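Bako hand grippers, at home – gallery and notes

Hi all! A few of you wrote in after my first post on the Bako kit asking to see it doing some work in an ordinary house, so this page is for you. Quick recap if you missed it: Bako is a pair of hand-held grippers from Ollthorpe, one for each hand. You squeeze, the fingers close, and the kit records what you did so it can be used later to teach a robot arm the same chore. I paid 373 dollars for the pair (my own money, no discount) and I've been using them on and off since September.

I'm going to get the boring bits out of the way first and then go on to the room.

What you get. Two grippers, a charging lead with two ends, a pouch of spare finger pads and a folded sheet of instructions that is very small and very cheerful. The body is black, the handle is gray and the finger pads are a bright blue that I've grown fond of. There's a carry bag as an extra, called the Wivomska for reasons I couldn't get out of anyone. I didn't buy it. I use a shoe bag and it's fine.

Setting up. Charge both, hold both, wait for the lights, open and close each one all the way a couple of times so it learns its own range. My first go took ages as I had the two units swapped, left for right, and the app was quite happy to let me carry on like that. I would love a big L and R on the housings! I've put a dab of nail polish inside one handle now.

How they feel. Heavier than I'd guessed from the product page. The first evening I did 40 minutes straight and my wrists let me know about it the next morning. These days I stop after 5 or 6 pickups, put them down, shake my hands out, have a drink of something, and go again. Tegan Grimshaw, who I share the kit with, has smaller hands than me and finds the reach to squeeze a bit of a stretch, so if you can try a pair before you buy, please do.

The fingers. These are the best part for me. They're long and narrow, so they get down between things, and you can come at something from straight above without the rest of the gripper knocking into the side of whatever it's standing in. Hard, smooth stuff is easy. Paper is a pain. Anything in a plastic bag is somewhere in between – the bag slides over what's inside it, and you have to aim for the lump in the middle and ignore all the loose bits flapping around the top. I wasted a lot of tries pinching a corner and coming up with a handful of nothing.

The app. Not great. It does what it should, but it saves every session under a string of letters and if you want to call it "bedroom, bags" you have to rename it afterward, one at a time. I wrote to Ollthorpe about this and got a nice reply from Beverley Rakena, who told me that names are on the list for the next update. She also sent me a better way of clearing a bad take (hold both grips closed until it buzzes), which I'd have liked to see on the sheet.

The other thing readers wanted to know was whether you need a special tidy space for this. No! My friends over in Borum do theirs on a bare table with a lamp on each side and it looks very smart, but I like a lived-in bedroom much more, with a bed taking up most of the floor and baskets and buckets along the wall. You have to bend, you have to reach over things, you have to think about where your feet go. Getting something in or out of a tub on the floor is my favorite one to practice, and I do it with one hand working and the other unit held up out of the way, ready for when it's needed.

Bedroom – green bag with a bottle in it, right over the cream tub, pinched through the middle the way I was going on about earlier:

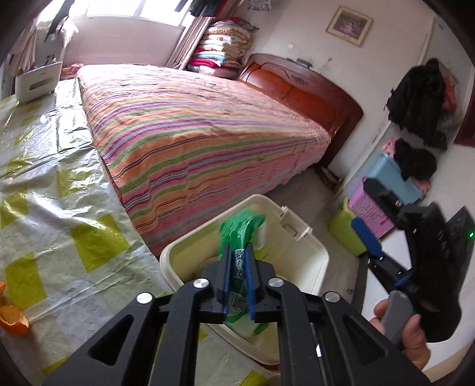 Going slowly helps more than squeezing hard does. I tend to close up until I feel the bottle, hold for a second, then move from the elbow and keep my wrist still, and I drop far fewer that way. Tegan does it all from the wrist and swears by it, so try both. I still have two questions in with Ollthorpe, one on how long the pads last and one on whether the spares can be bought without the pouch, and I'll add the answers to this page when I get them.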